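More of the same is still the same

The figure everyone repeats is 443. That is how many recorded runs of one task the people at Kelside have gathered for the Hullosero project, and it has been quoted to me in two talks, one funding note and a corridor. I have come to distrust it. I don't doubt the runs exist. I doubt that the number means what we all nod along to.

For readers who have been spared this: the idea is that you don't write rules for the machine. You have a person drive it through the job, over and over, and you keep everything the cameras and the joints report. Then you train a model on the pile and hope it can do the job without the person. The pile is the product. Whoever has the biggest pile is presumed to be winning.

My quarrel is with how the pile grows. I spent part of last August at a bench in Uvthorpe watching runs being gathered, and what struck me was how quickly everyone got good at it. By the end of the first morning the operator had a favourite way in. Same approach, same pause above the rack, same small correction at the wrist. She was paid by the session and had a target of 50 runs, and she did what any sensible person does with a target. The fiftieth run looked to me like the tenth with the dithering taken out.

Dithering is worth something. A run in which the operator misses, backs off and tries again from a worse angle tells the model what to do when things are going badly, and at Uvthorpe those were the runs that got binned. The rule on the sheet was "clean episodes only". Of the 14 marked as failures on the day I was there, 11 were failures by the sheet and perfectly good recoveries by my eye. They were deleted before lunch.

The usual answer is that scale will sort it out. Gather enough and the odd cases will turn up by themselves. I don't see why they should. If the rack goes back to the middle of the table each time, the lighting stays put and the awkward starts are thrown away, ten times as much recording gives you ten times as much of the middle of the table. The Cisternas people, to their credit, roll a die before each run to decide where things go. It slows them down badly and their number looks feeble on a slide.

I'm told I am being unfair to tube handling, which is fiddly and needs a great many repeats just to get off the ground. Fair enough. Two arms have to work close together over a small target, and clear plastic is a nasty thing to ask a camera to find. I would only say that a fiddly task is the one where small differences matter most, and so the one where tidying them away costs most.

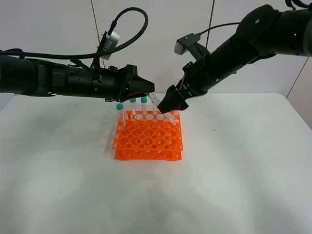 What I would ask for instead

Stop reporting the count on its own. Put beside it how many starting layouts were used, how many people drove, and how many runs were thrown out and on whose say-so. Keep the misses, labelled as misses. Pay operators by the hour. And if a group can't say how its last hundred runs differed from its first hundred, I'd want to hear why it bothered with them before I heard the total again.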